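Cajas Tolville: fichas de embalaje de objetos domésticos

Versión 2. Última revisión: 16 abr 2020

Este directorio reúne las fichas de las cajas preparadas en el taller de Tolville y las fotografías que las acompañan. Cada ficha corresponde a una caja y a una sesión de embalaje.

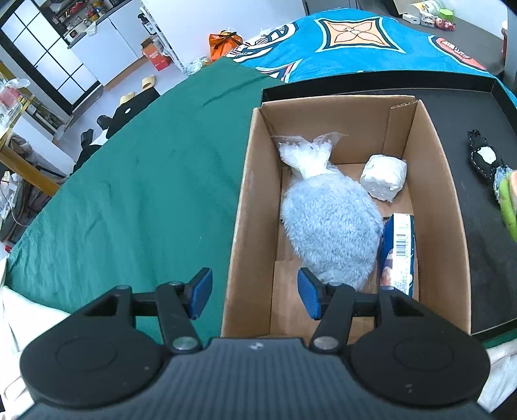
El conjunto contiene 111 fichas. Las redactó Binta Bako y las revisó Leonie Fuchs. Los nombres de archivo siguen el número de caja, con ceros a la izquierda hasta completar cuatro cifras.

Contenido

fichas/ texto de cada caja, en UTF-8
fotos/ fotografías en color
listas/ vocabulario de objetos y materiales
cambios.txt historial de correcciones

Campos de la ficha

caja: número de la caja
recipiente: material y estado de las solapas (abiertas, plegadas, cerradas)
objetos: lo que se distingue dentro, en texto libre
posicion: al fondo, junto a una pared o en el centro
envoltorio: bolsa, papel, estuche, ninguno o desconocido
notas: cualquier duda de quien redacta

Ejemplo de ficha

recipiente: caja de cartón marrón, alargada, sin cerrar
objetos: peluche azul claro de pelo corto; bolsa de plástico transparente con material granulado blanco; bulto blanco envuelto, más o menos cúbico; envase estrecho azul oscuro con código de barras
posicion: peluche a lo largo de la caja; bolsa y bulto al fondo; envase junto a la pared derecha
envoltorio: bolsa, otro
notas: contenido del bulto desconocido. La letra pequeña del envase no se lee. No se indica qué es el material granulado.

Criterios de redacción

Si un objeto no se reconoce, se anota la forma y el color y se deja el nombre en blanco. Las marcas se transcriben solo cuando se leen enteras. El peso no se registra. Las bolsas cuentan como envoltorio y también como objeto si tienen contenido.

Limitaciones

Las fichas anteriores a octubre usaban «paquete» para cualquier cosa envuelta; quedan unas 200 entradas de objeto sin corregir. Los tonos de azul no son coherentes entre redactoras. El vocabulario de texturas está incompleto.

Contacto

Correcciones de fichas: Leonie Fuchs. Vocabulario y copias del directorio: Jonas Bachmann. Al enviar una corrección, indicar el número de caja y el campo afectado.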